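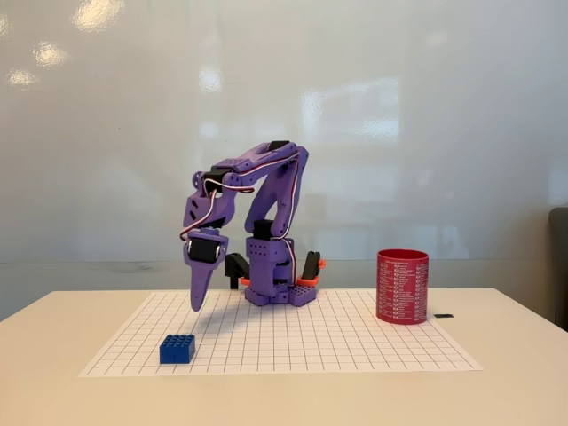 Sorting out the shared shop: Viola Fabbri on tool inventories

Jul 21, 2025

Viola Fabbri keeps the inventory for the Wustier workshop in Cevberg, a members' space with a wood room, a metal room and a long bench for small work. The list had 1,000 lines when she took it over. Many were duplicates.

"The same caliper was in there as 'caliper,' 'digital caliper' and 'measuring thing, gray,'" she said. "You can't search that."

Her first change was to the naming. Each entry now begins with a noun, followed by size and then location. A clamp is entered as "clamp, bar, 18 inch, wall B." Brand names go in a separate field, where they don't affect the sort order.

Consumables are handled differently. Fabbri stopped counting screws and sandpaper in her second month and moved them to a two-bin system. When the front bin is empty, the back bin moves forward and a card goes on the reorder hook.

"A count of 100 screws is wrong by lunchtime. The card stays right until somebody loses it."

Lost cards do happen. She checks the bins against the hook every seventh day and replaces what is missing. Suppliers matter less than lead time, in her view: the Godinho order arrives in 7 days, so the back bin has to cover at least that.

For the software she tried Kestik, a paid package, and went back to a spreadsheet. Kestik required a barcode on each item, and the labels would not hold on oiled steel. Engraved numbers did. She engraves on the handle or the casting, away from any reference surface.

Asked about loans, she was brief. "Name, number, date out. If the date in is blank, I call."

The list is audited one room at a time. The metal room is next, starting with the drill index, where three sizes are filed under fractions and the rest under decimals.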